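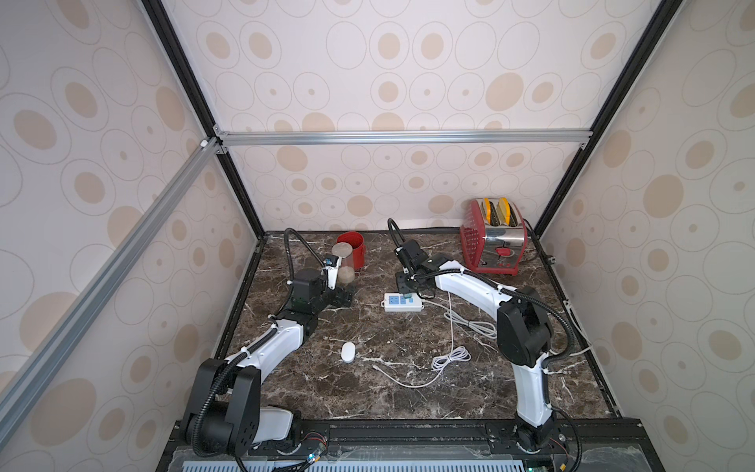
Rundside 雕塑转台及骨架支撑系统

产品概述

Rundside 系列为泥塑、石膏及蜡像创作用落地式转台，由 Skosten 雕塑器材部设计并供应，适用于美术院校雕塑专业教室、公共工作室及个人创作场所。本系列以人体胸像、半身像及中型立像的塑造为主要用途，可与 Udau 骨架组件、Makhubela 塑形工具配套使用，亦可单独订购。

转台由台面、回转机构、升降立柱及三足底座四部分组成。台面采用多层桦木板，表面以亚麻籽油处理，四边倒圆，背面嵌入钢制法兰。回转机构为双列滚珠轴承，加注锂基润滑脂后密封出厂，正常使用条件下无须补充油脂。升降立柱为无缝钢管，外表面喷涂哑光灰色粉末涂层，高度调节以插销定位，并以侧向手轮锁紧。底座三足呈等角分布，足端装有可拆换的橡胶垫，另可选配带制动的脚轮。

适用范围

本产品适用于水性陶土、油泥、雕塑蜡、石膏直塑及小型木雕的初步加工。石雕及金属锻打作业所产生的冲击载荷超出回转机构的设计条件，不宜在本产品上进行。需从事石雕的用户，请选用 Skosten 固定式石雕台，相关资料可向本部索取。

使用水性陶土时，台面应铺设防水衬板。衬板随标准型转台附送一块，加宽型须另行订购。油泥及蜡类材料可直接置于台面，作业完毕后以木质刮板清理，不得使用钢丝刷或有机溶剂。

型号与配置

标准型：方形台面，五档高度，三足底座配橡胶垫。适用于胸像及小型立像。
加宽型：方形加宽台面，五档高度，底座加重。适用于半身像、浮雕立放及多人共用的课堂练习。
低位型：立柱缩短，三档高度。适用于大型立像下部的塑造，以及坐姿作业者使用。
台式：不含立柱及底座，回转机构直接安装于铸铁圆盘之上，可置于任何平整稳固的桌面。

各型号台面与回转机构之间的连接尺寸一致，用户可在不更换底座的情况下更换台面。台式产品的铸铁圆盘不能与落地式底座互换。

主要技术参数

台面厚度：30 毫米
立柱每档调节间距：9 厘米
整机质保期：30 个月
台面木材：多层桦木
立柱及底座：钢制，粉末喷涂
回转方式：手动，可在任意角度制动
台式底盘：灰铸铁，底面贴毛毡

各型号的台面边长、最大静载荷及整机重量列于随货技术单，订购前可凭型号向本部索取。静载荷以作品重心位于台面中心为前提，作品重心明显偏离时，应相应降低载荷，并使用底座配重。

Udau 骨架组件

Udau 骨架组件为泥塑内部支撑而设，由背架、横臂、铝丝及悬挂用木质十字架组成。背架为弯折钢管，下端以法兰固定于台面背侧，上端伸入作品腰部或颈部，使作品足部与台面之间不受支撑件遮挡。背架高度可调，调节后应以两枚内六角螺钉锁紧，不得仅锁紧其中一枚。

铝丝分粗、中、细三种规格，成卷供应。粗丝用于躯干与下肢，中丝用于上肢，细丝用于手指及衣纹边缘。铝丝可反复弯折，但同一部位多次弯折后强度下降，宜在上泥之前更换。木质十字架以细铜线悬挂于躯干内部，用于承托大面积泥层，防止作品在干湿变化中下坠。

制作石膏翻模的作品，应于开模前确认背架法兰处留有分型余地。院校用户可将骨架组件按班级成套订购，组件中的螺钉、垫圈及扳手均以布袋分装。

Makhubela 塑形工具

Makhubela 塑形工具包括黄杨木塑刀、环形刮刀、齿形刮片及测量用比例规。塑刀经手工打磨，两端形状各异，不作涂漆处理。环形刮刀的刀头为弹簧钢带，以铜箍固定于榉木柄。比例规为铝制，中轴位置可移动，供放大或缩小稿样时使用。

工具可单件订购，亦可选购帆布卷装。卷装内的工具搭配分为头像、人体及浮雕三类，三类之间重复的工具不多，需要同时从事多种题材的用户可以合并订购。

安装说明

一、拆箱后按装箱单核对各部件。如有缺损，请保留原包装，并在签收后尽快与本部联系。
二、将三足底座置于平整地面，装入橡胶垫。地面不平时，以足端螺杆调平。
三、将立柱插入底座套管，对准销孔，插入定位销，旋紧手轮。
四、将回转机构安放于立柱顶端，拧入四枚固定螺钉。螺钉应按对角顺序分两次拧紧。
五、安装台面，并以手轻推检查回转是否平顺。出现摩擦声时，应卸下台面，检查法兰与轴承盖之间有无杂物。
六、需使用骨架组件的，在台面空载状态下安装背架。

调节高度之前，必须卸下作品，或由两人协同操作。严禁在手轮松开的状态下使作品留置于台面。

使用与维护

转台长期不使用时，应松开回转制动，以免制动片产生压痕。台面每半年宜以亚麻籽油擦拭一次，擦拭后静置至油层完全吸收。沾附石膏的部位应在石膏硬化之前以湿布清除，已硬化的石膏可用木片轻敲剥离。

轴承部分为密封结构，用户不应自行拆卸。进水后应立即停止使用，将台面卸下，置于通风处，并联系本部安排检修。粉末涂层出现划伤时，可使用随机附送的小瓶补漆修补，以防钢管锈蚀。

课堂集中使用的转台，建议由管理人员在每学期开始前逐台检查定位销、手轮及足垫。定位销出现弯曲的，须更换原厂配件，不得以普通螺栓代替。

备件供应

下列备件长期供应：台面（标准及加宽）、回转机构总成、定位销、手轮、橡胶足垫、制动脚轮、制动片、背架法兰、内六角螺钉及铝丝。订购备件时请注明转台底座铭牌上的型号及编号。早期生产的 Rundside 转台采用单列轴承，其回转机构总成可整体替换为现行双列型，替换时须同时更换法兰。

质保与退换

质保自签收之月起计算，涵盖材料及制造缺陷。因超载、冲击作业、自行拆卸轴承或使用非原厂定位销所造成的损坏，不在质保范围之内。台面因干湿变化产生的轻微色差及木纹差异，属天然材料的正常现象，不作为退换依据。

未经使用且包装完整的产品可申请退货。铝丝一经开卷，塑刀一经使用，恕不退换。定制台面按图加工，图纸经双方确认后不再接受更改。

订购与交付

个人用户可直接选定型号下单，院校及机构用户可索取正式报价单。现货型号于订单确认后由仓库发出，定制台面及成套骨架组件的交付时间以订单确认书为准。每年十月为院校集中采购时段，交付周期相应延长，请提前安排。

落地式转台分两箱包装，底座与立柱为一箱，台面与回转机构为一箱。两箱可能分别送达，请于全部到齐后再行安装。运输费用按目的地及箱数计算，订单金额满 500 欧元的，免收铝丝及工具类配件的附加运费。

产品目录、安装图及材料清单可向 Skosten 雕塑器材部索取。本页所载规格如有调整，以随货技术单为准。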